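A gripper that lets go is doing what it was told

In July one of the two-armed stations at our Emville site dropped a mug. The mug did not break. It fell a few inches onto the table cover, rolled, and stopped against another cup. The software logged the attempt as a success, closed the task and moved on to the next one.

I think that log entry is the most serious fault we had all summer, and I think most people in my line of work would rank it near the bottom of the list. This essay is my case for moving it up.

## What the log said

The job at Emville is putting cups and mugs on a rack. Over the month the station made 2,898 attempts. The controller, which we bought from Prornum, reported 71 failures. When we went back through the wrist video by hand, we found 663 attempts where the cup did not end up where the log said it did. Some were on their sides. Some were upright but on the table, next to the rack.

The reason was dull. The controller decided a placement was finished when three things were true: the arm had reached the drop position, the fingers had opened, and the motor current had fallen. All three are also true when a cup slips out early and the arm carries on to the rack with nothing in it. The check on grip force had been switched off in the spring. It kept stopping the arm on thin-handled mugs, and the stops were hurting the numbers.

So the numbers got better and the work got worse. It took us until July to notice.

Away from the rack the table is a mix of shapes, and the two hands share a small space. A pink mug on its side with the handle pointing out is a different grasp from a mug standing up, and a clear tumbler lying near the edge of the table is different again.

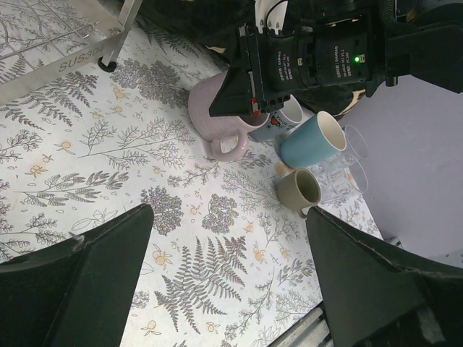
## Why I call it a safety matter

The usual answer I hear is that a cup is a cup. No person was hurt, the arms are slow, and the cost of the crockery is small. I accept all of that.

But a person working near a robot depends on the machine's idea of the world being close to the real one. If the controller believes the hand is empty when it is holding something, or believes the table is clear when there is glass on it, every later move is planned on bad information. The second arm at Emville took its map of the table from the first arm's reports. Twice it swept through a spot listed as free and pushed a tumbler toward the edge.

Our sister site at Drokthorpe runs the same controller on heavier parts. The grip check was off there too, copied over with the rest of the settings file. They had 42 wrong entries in one week. I would not want to stand beside that cell and trust its screen.

## What should change

A success should need evidence from the object. A camera check after release is enough in most cases, and it adds a second or two to the cycle. We run one now.

Turning off a check should need a name and an end date. Ours had neither. The note in the settings file said "temp."

Buyers should also ask vendors how success is measured before asking what the success rate is. We didn't. Acheampong, the firm that did our outside review, put that question first on its form, and we had no written answer to give them.

The grip check is back on at both sites. It still stops on thin handles, and the reported failure rate is much higher than it was in June. I have been asked twice this month when it will come down.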